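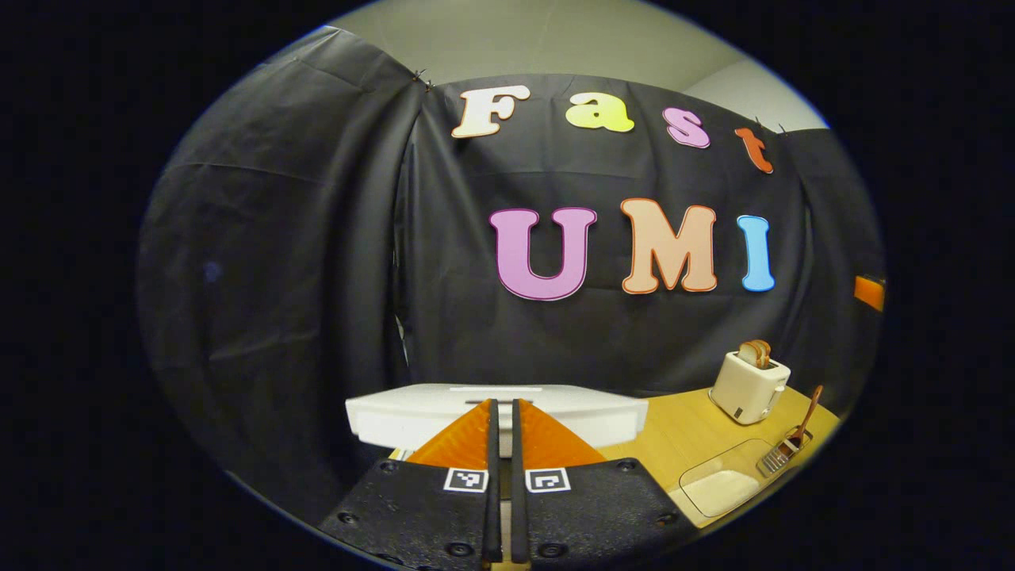
One regular at the Ondstead hall says she would have kept the old green curtain, which hid the dust better, but that the letters are easier to read against black. The foam lettering, in two rows and several colors, went up ahead of the open day on Fri 20 July, along with a table for the toaster.

Resano, the firm that rents the hall, spent $527 on fabric, clips and lettering. Toast will be served from 10 a.m. until the bread runs out, and 178 people have signed up so far. The hall holds 155 at a time, so entry will be in two groups.

Parking is behind the Maksymiv building. The side door on that street stays locked until November while the steps are repaired.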